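Film Club > Talks and Intros > Speaker notes

RENSKA — intro before the screening, plus notes for the talk after
Ieuan Bevan

Start on time. Lights half down, mic check with the projection booth first. Say hello, phones off, film runs 157 mins with no interval so last chance for the loo.

Don't give away the ferry. Half the room won't have seen it.

Opening bit: why a three-hander about a salt works, nearly three hours long, and why I keep going back to it. First saw it on a rotten VHS with the subtitles falling off the bottom of the screen. Understood maybe half. Still thought about it for weeks. (Keep this short, I rambled in Cletach and lost them.)

Plot in two lines, no more. Renska comes home to run her father's salt pans. Her brother Hou has already promised them to somebody else. That's it. Everything else is people waiting for each other to speak.

Things to watch for — tell them before, they enjoy it more:
— the doors. Hardly anyone shuts one.
— the sound of the pump. It drops out three times. Listen to who's talking when it does.
— how late we get a proper close-up of Renska. 43 minutes in. Before that it's her back, her hands, her across a yard.

Then sit down and let them watch it.

AFTER THE FILM

Give them a minute. Don't jump in over the credits like last time.

Ask for a show of hands, who thinks Hou is lying in the kitchen. Usually splits the room. I think he isn't, I think he beleives every word of it, and that's why the scene hurts. Look at how he keeps laying the table while he says it. A liar would stop and look at her.

The kitchen scene is one take. 8 minutes. People always ask if there's a hidden cut when the lamp goes over. There isn't, as far as I can tell, and I've been through it slowly more often than is healthy. The actress playing the aunt misses her cue by a beat and you can see Hou cover for her by picking up the bread. They kept it. Best moment in the film for me.

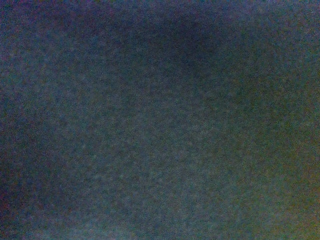

Pacing. Somebody will say it's slow. Agree with them! It is slow. First hour espcially. But slow isn't the same all the way through — the opening is slow because nothing can be decided, the last part is slow because everything has been. Compare the two walks to the jetty. Same path, same length on screen near enough, and the second one feels twice as long.

Music. Almost none. One accordion tune, played badly at the wedding, then hummed by Renska near the end when she's on her own. If asked: no, it isn't a real folk song, it was written for the film. Don't sing it.

The money bit. 3000 is the figure Hou was offered, she says it out loud once and never again. After that they only call it "the amount". Good one to bring up if the discussion goes flat. What does it do to the family that they can't say the number?

The ending. OK to talk about the ferry now. Two readings:
Either she's missed it, and the smile is giving up.
Or she never meant to be on it, and the smile is for the brother.
I go back and forth. Used to be firmly the first. Watched it again in September and went the other way, mainly on account of the bag. She's carrying it to the jetty but it swings about far too easily for someone who's packed for good. Let them argue. Don't rule on it.

Weak spots, be fair about them. The surveyor is a cartoon. The dream could go and you'd lose nothing. And the wedding has a joke about the priest that was probably old when they shot it.

If there's time: quick word on Ukdale, same director, much shorter, much angrier. Worth seeing but not a way in. If you start there you'd think he disliked people. Renska is the one where he's fond of everybody, even the surveyor, sort of.

Likely questions
— Was it shot in order? Don't know. Say so.
— Is the father really dead? Yes. The coat on the hook is just a coat.
— Why the gap in the middle, the black screen? Reel change in the story sense, winter's gone by. Look at the pans before and after.
— Is there a shorter version? There was one cut for television, without the second walk. Avoid.

Finish by ten, the bar wants us out. Thank the booth. Mention the Tuesday group, sign-up sheet by the door, next film not picked yet so bring ideas. Take the water glasses back.

Tagged: world cinema, post-film discussion, family drama

Contact the film club | © All notes remain with their speakers | Back to top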